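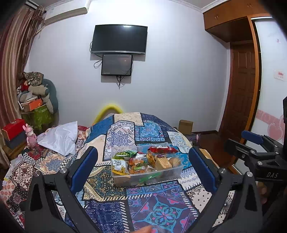

Ivar Kvam
Speaker notes, Wednesday, July 14, 2021

Scoring the color rally at Brelness Middle School

Slide 1. Scope: the point system only. Decorations and music are in the Stolach handout.

Slide 2. Old system. Each grade scored by crowd vote. Loudest section won. Eighth grade has the most students, so the result followed enrollment.

Slide 3. New system. 1000 points per team, split as follows:
Relay, 400
Tug of war, 400
Banner, 200

Slide 4. Relay. Time is taken at the baton, not the runner. Two timers per lane, average the readings. If they differ by more than a second, rerun the heat.

Slide 5. Tug of war. Match by headcount. Yáñez rope, center flag checked before each pull. Gym shoes only.

Slide 6. Ties. Relay time decides. Pause here, this gets questions.

Slide 7. Schedule. Rally is in October, last two periods. Team lists go to homerooms a week ahead. Late transfers join the smallest team.

Leave the score sheet up during questions.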